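**Kedlow sloped-wall bin, gray – used stock**

Ex-workshop bins, back in again after the February lot went faster than we thought. Same bin, same gray, same slopes on the inside. If you bought one last time you know what you're getting and can skip to the price.

For anyone new – it's an open top bin for small loose parts. Sits on a table or bench. The walls lean in toward the floor so bits slide down to the middle and don't get stuck up in a corner where you can't get your fingers under them. Good for sorting, returns, odds and ends, foam shapes, game pieces, whatever you've got too many of.

No lid. We get asked. There is no lid.

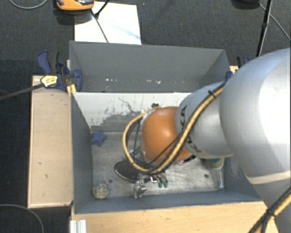
**Bins & Trays / Used / Condition B**

Condition B means marks. The floor is scuffed all over, the back inner wall has dark scuffs and worn patches on its lower half, and there's a few white paint flecks up on the tall panel. There's also a small hole in the floor over by the left side. Blue foam star and dark disk not included, table not included either.

Marks differ from bin to bin but that's the general level. If you need clean ones look at the Lebrun trays instead, they cost more and they're shallower.

**What you get**

- one bin, gray, sloped inner walls
- tall back panel, lower rim at the front
- wiped down before it goes out, not repainted
- no hardware, no feet, no label holder

**Size and weight**

Outside length 900 mm. Measure your bench first please – last time 3 came back because they hung over the edge. Weight we'll confirm when you order, the scale at Wanerthorpe is out for repair and I'm not going to guess.

**Cleaning**

Damp cloth, bit of dish soap. Scuffs on the walls mostly don't come out, we've tried. The paint flecks will lift with a plastic scraper if they bother you. Don't use a metal one, it leaves lines worse than what you started with.

**The hole**

Tape over it from underneath if you're storing anything tiny. Beads, small screws, seeds etc. For bigger parts leave it alone, dust gets out that way when you tip the bin.

**Fits with**

Skirkitz bench clips fit the front rim. Push on, no tools. Sold seperately, sometimes in stock, sometimes not. Skirkitz dividers do NOT fit, the slope on the walls throws them off and they pop out as soon as you lean on them. Cut a strip of stiff foam at an angle if you want two sides, works fine.

**Price and stock**

Item no. 1270. $100 each, pickup from Wanerthorpe. Shipping is extra and honestly not cheap for the size, so ask for a quote before you pay. Two or more to the same address go on a pallet, works out better per bin.

Around a dozen left as of 6 May 2026. No holds without a deposit.

**Returns**

14 days, unused, you cover the freight. Not for marks – see Condition B, it's all up there. If one turns up cracked or bent send us a picture before you unpack teh rest and we'll swap it.

Pickup hours are on the contact page. Bring a blanket or some cardboard for the car, the rim can scratch.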